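Foro > Cocina > Utensilios y menaje
Tema: Vaporera de bambú con aros amarillos, ¿merece la pena o es puro adorno?
16 respuestas | 2151 visitas

tragaldabas
Buenas. Llevo un par de meses dándole vueltas a comprar una vaporera de bambú y cada vez que leo sobre el tema salgo con menos ganas. En todas partes te dicen que el bambú "respira", que la masa queda más esponjosa, que el sabor es otro. Yo tengo una olla con cestillo de acero de toda la vida y los dumplings me salen decentes. ¿De verdad hay diferencia o estamos pagando por la foto?
La que estoy mirando es de dos pisos, madera clara, con los bordes en amarillo. La vende Okabe y también una tienda que se llama Flenlow, que para mí que es la misma con otra etiqueta.

mari_vapor
Hay diferencia, y la notas a la primera. Con tapa de metal o cristal el vapor se condensa, gotea encima de la masa y te deja esas manchas brillantes tan feas. La tapa de bambú lo absorbe. Lo del sabor ya te lo compro menos, algo huele a madera los primeros usos y luego nada.

Lautaro Arancibia
Discrepo con lo de "a la primera". Yo hice la prueba en casa, misma masa, mismo relleno, misma olla debajo, y con un paño de cocina atado a la tapa de cristal el resultado fue indistinguible. Mi mujer probó a ciegas y eligió los del cestillo de acero. Cero científico, ya lo sé, pero es más de lo que ha hecho la mayoría de la gente que escribe sobre esto.

mari_vapor
Hombre, si tienes que andar atando un trapo a la tapa cada vez, eso ya es una diferencia a favor del bambú.

Lautaro Arancibia
Tardo menos en atar el trapo que tú en secar la vaporera para que no se te llene de moho. Se me estropearon dos.

tragaldabas
A eso iba. Lo del moho me echa mucho para atrás, vivo en costa y aquí se me pone verde hasta el pan del día.

pepa_harinas
Si la guardas en un armario cerrado, moho seguro. Yo las tengo colgadas en la cocina, sin tapa, y la más vieja tiene años. Se lava con agua caliente y cepillo, sin jabón, y se deja de lado con aire por los dos lados. Ahora, también te digo que las baratas vienen con la trama del fondo mal rematada y se sueltan las tiras. En cuanto se suelta una, detrás van las demás.

cuchara_rota
El amarillo de los bordes, ¿qué es? Porque en la ficha de Flenlow pone "acabado decorativo" y se quedan tan anchos. Si está pintado no lo quiero encima de una olla hirviendo, gracias.

tragaldabas
Les escribí para preguntarlo y me contestaron con un corta y pega sobre la tradición milenaria. De qué es el acabado, ni una palabra.

cuchara_rota
Pues ahí tienes la respuesta. Yo no compro nada que vaya a tocar comida si el que lo vende no sabe decirme con qué está hecho.

pepa_harinas
A ver, tampoco exageremos. El borde no toca la comida, la comida va en el fondo y con papel debajo. Aunque reconozco que yo también preguntaría.

Lautaro Arancibia
Lo que sí quiero discutir es lo de los dos pisos, que se vende como si duplicaras la producción. El vapor llega primero al de abajo. Cuando el de arriba está en su punto, el de abajo se ha pasado, o al revés, te toca intercambiarlos a media cocción quemándote los dedos. Para una casa de dos personas, un piso y dos tandas. Y luego está el asunto de dónde vas dejando las piezas mientras cargas y descargas, que si no lo piensas antes acabas con dumplings pegados a la encimera. Yo pongo siempre la tabla pegada a la vaporera, a la derecha, y voy pasando de una a otra.
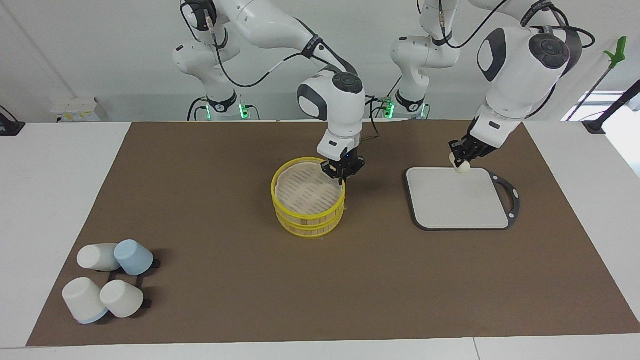 La tabla, por cierto, mejor de plástico y con asa. En la de madera la masa cruda se agarra aunque enharines, y en una lisa los despegas con la yema del dedo. La mía es una Gokton, no tiene nada de especial, se ha combado un poco y sigue sirviendo. Con el asa la llevas de la mesa al fuego sin meter el pulgar en el último dumpling de la fila, que es lo que me pasaba antes.

mari_vapor
En lo de la tabla estamos de acuerdo, mira tú. En lo de los dos pisos no. Si el agua hierve fuerte y el diámetro de la olla es el correcto, la diferencia entre el de arriba y el de abajo es de un minuto. Lo que pasa es que la gente la pone encima de una olla más ancha que la vaporera, el vapor se escapa por los lados y luego le echa la culpa al bambú.

Lautaro Arancibia
Un minuto en un dumpling de gambas es mucho minuto.

mari_vapor
Pues pon las gambas arriba y el cerdo abajo. No es física cuántica.

fogon_lento
Yo venía a preguntar por el aro adaptador de Prornix, el de acero que se pone entre la olla y la vaporera. Dicen que sirve para cualquier olla de 16 a 22 centímetros. ¿Alguien lo tiene? Porque "cualquier olla" me suena a ninguna.

pepa_harinas
Lo tengo. En la olla grande asienta bien. En la pequeña baila, y si baila se escapa vapor, con lo que volvemos a lo que decía mari. Sí protege el borde de abajo, que es lo primero que se tuesta cuando apoyas el bambú directamente en el metal. Compensa si tienes una olla de la medida buena, y si la tienes de la medida buena casi no te hace falta. Tú verás.

[Página 2]

tragaldabas
Actualizo por si le sirve a alguien. He ido a verla en tienda. La de Okabe y la de Flenlow me parecen la misma: misma trama, mismos aros, mismo olor a almacén. En una pedían 22 euros y en la otra 63 con un "set de iniciación" que son unos palillos y un librito de recetas. El librito recomienda cocer los bao cuarenta minutos, así que no sé quién lo ha escrito pero bao no ha hecho.

cuchara_rota
¿Cuarenta? Eso sale suela de zapato.

fogon_lento
Por lo menos los palillos serán milenarios.

tragaldabas
El dependiente tampoco supo decirme qué lleva el borde. Miró la etiqueta, le dio la vuelta, y me dijo que era "natural". Le pregunté si el amarillo era natural y cambió de tema.

mari_vapor
Por 22 euros yo la compraba y dejaba de sufrir. Si en un año se te estropea, has perdido lo que vale una cena.

Lautaro Arancibia
Con ese razonamiento tengo yo un trastero lleno de cosas de 22 euros.
Que conste que no digo que sea mala compra. Digo que el que ya tiene cestillo de acero y un trapo no va a notar el milagro que le cuentan. Si te gusta sacarla a la mesa y que cada uno coja del cesto, estupendo, eso el cestillo no te lo da. Pero entonces digamos que es para servir y dejemos en paz lo de que respira.

pepa_harinas
A mí me gusta sacarla a la mesa y además cocino mejor con ella. Las dos cosas. Y llevo bastantes más dumplings que tú, Lautaro, con cariño.

Lautaro Arancibia
Eso no lo discuto. También harías buenos dumplings en una lata.

tragaldabas
Una duda práctica antes de decidirme: ¿papel perforado, hojas de col o nada? En la olla de acero unto con aceite y listo, pero en el bambú imagino que el aceite se queda ahí para siempre.

pepa_harinas
Aceite directo, jamás. Se enrancia en las juntas y no lo sacas. Papel perforado si tienes prisa, col si tienes col. La zanahoria en láminas finas también va bien y luego te la comes.

mari_vapor
Papel. La col suelta agua y el culo del dumpling se queda blando.

pepa_harinas
Si la escaldas antes, no.

fogon_lento
Yo recorto el papel de horno normal y le hago agujeros con un tenedor. Los círculos ya cortados que venden a unos 5 euros el paquete me parecen un atraco.

cuchara_rota
Mismo sistema. Deja margen alrededor para que suba el vapor, que la primera vez tapé el fondo entero y estuve media hora mirando una masa cruda.

tragaldabas
Pues gracias a todos. De momento voy a probar lo del trapo en la tapa este fin de semana, que es gratis. Si me siguen goteando, me cojo la de un solo piso, si es que la venden suelta, y le vuelvo a escribir a Okabe por lo del borde. Ya pondré aquí lo que digan.

mari_vapor
Cuando te gotee, avisa.

Lautaro Arancibia
Átalo bien por arriba, con las puntas hacia el asa. Que no cuelgue cerca del fuego.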